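Where Do the Keys Go? A study of small-object storage in shared student houses
Project report, Everyday Design module

Why I picked this

I have lost my keys so many times that my housemates keep a tally on the fridge, so when we were asked to study an ordinary household habit I knew straight away what mine would be! The question sounds tiny, but it opened up into something much bigger - how people who share a home agree (or don't agree) on where things belong, and how much the furniture does the agreeing for them.

How I went about it

I visited 14 shared houses in Utwood during April. In each one I drew a floor plan of the entrance and the kitchen, then asked everyone who was at home to show me where they put their keys, cards, earphones and loose change when they came in. I also asked them to do it for real: go out, walk to the corner, come back and put everything down as usual. I loved this part. People would tell me very firmly that they always used the bowl, and then come in and drop everything on the stairs.

My tutor, Henrike Brandes, suggested that I leave a diary in each house as well. Every resident wrote down any item they had to hunt for and where it was finally found. I got 80 entries back, far more than I had dared to hope for, and some of them run on for half a page (one about a bus pass in a freezer is a small masterpiece).

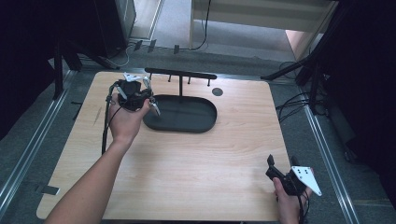 Reach was the thing I found most interesting of all. A storage spot gets used if you can get to it with one hand while the other is still holding a shopping bag, and that rules out drawers, lidded boxes and anything on a high shelf. Hooks do well until they are full, and then coats swallow the keys. Open trays do well too, although small things sink under the post. A stand that rises out of a tray, with a bar across the top and short pegs hanging from it, combines the two ideas nicely: there is a place to hang and a place to drop. I sketched several versions of that shape after my visits, with wider gaps between the pegs so that a bulky key ring wouldn't block its neighbour.

What the diaries showed

Of the 80 items, 20 turned up in a coat or bag that the person had already searched. I had expected the sofa to win, but it came nowhere near. Kitchens beat hallways by a long way as a place for putting things down, even in houses with a proper hall table. People walk in hungry!

The two houses in Nultton Row were a lovely pair to compare, being built to the same plan. One had a narrow shelf beside the front door and the other had a radiator there. The shelf house lost very little. In the radiator house everything travelled on to the worktop, where it got mixed up with post, spoons and other people's chargers.

What I would change

I only visited in daytime, and several residents said the real chaos happens late at night. I'd also like to include families, who have school bags and small children to think about. My next step is to build a simple peg-and-tray stand in the workshop and lend it to the radiator house for 2 weeks, with a fresh diary alongside it. They have already cleared a corner of the worktop for it.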